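Parts on the Shelf: A Shared Workshop Builds a Put-Away Arm

By Seo-ah Ma

The first thing the Limico workshop automated was its worst job. Members share the tools and the stock, and at the end of a session the stock has to go back on the racks. By November 2020 the backlog of unshelved parts had become a standing item at every members' meeting, and Na-rae Song proposed a machine to deal with it.

The budget was 2000 dollars, excluding the arm. The arm itself came secondhand through Danzer, a surplus dealer, with a working controller and no documentation. Song and Ye-ji Heo spent the first month on the wiring and on a homing routine that did not trip the joint limits.

The task was kept narrow. The arm would pick up one molded part at a time from a steel table, carry it to the rack, and set it on a shelf. No sorting, no bins, no stacking. Yellow floor tape marks the working positions, so that anything knocked out of place can be pushed back without measuring.
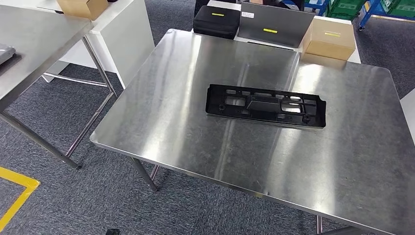
Picking proved harder than placing. Polished steel returns a reflection of the part and a streak from every ceiling light, and the first version of the vision code drew its outline around both. Heo tried a matte cloth over the table. It worked, but the cloth crept a little with each pick and the calibration went with it. The current version ignores any edge that lies below the tabletop plane in the depth data, which removes the reflection, and masks saturated pixels, which removes most of the streaks.

Open, ribbed parts add a second problem. A grid of rectangular holes returns depth readings from the table behind it, so a bracket can register as several unrelated fragments. Yu-na Jang, who wrote the grasp planner, merges fragments that sit at a similar height and fits one box around the result. The planner then chooses a grip on the outer rim – the ribs flex, and a grip taken on them tends to slip when the wrist turns.

Motion is slow by design. The speed cap is 600 millimeters per minute within reach of the rack, and higher in open space. Jang set the figure after a run in which the elbow clipped an upright and shifted the whole unit on its casters. The casters are now locked before each run, and the rack position is checked against the floor tape.

Placement under a shelf is the tightest move in the cycle. The forearm has to come in low, at an angle, with the part held out to one side. Long parts make this worse, as the free end drops below the wrist and touches first. The planner treats that contact as expected: it lowers the far end onto the shelf, waits for the force reading to settle, then brings the near end down and opens the fingers.

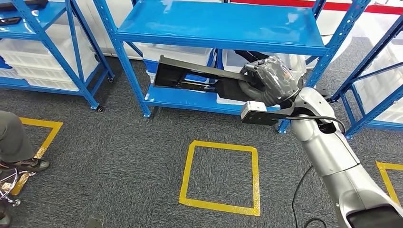
Can a small workshop build this without a force sensor at the wrist?

It can, with some loss of reliability. Joint current gives a usable estimate of contact at low speed, and the first Limico build ran on that alone. The estimate drifts as the gearboxes warm up, so the zero has to be taken again every few cycles.

Cable routing remains unfinished. Eun-ji Bae has tried clips, a sleeve and a spring return, and each one restricted the wrist at some part of its travel. Her next attempt is a swivel guide from Femer, to be fitted in December.

The software is kept in a shared repository under the name Clotetti. It includes the depth filter, the fragment merge and the placing routine, along with the settings for 5 molded parts. Adding a part takes a tape measure, a kitchen scale and an hour of test picks at reduced speed.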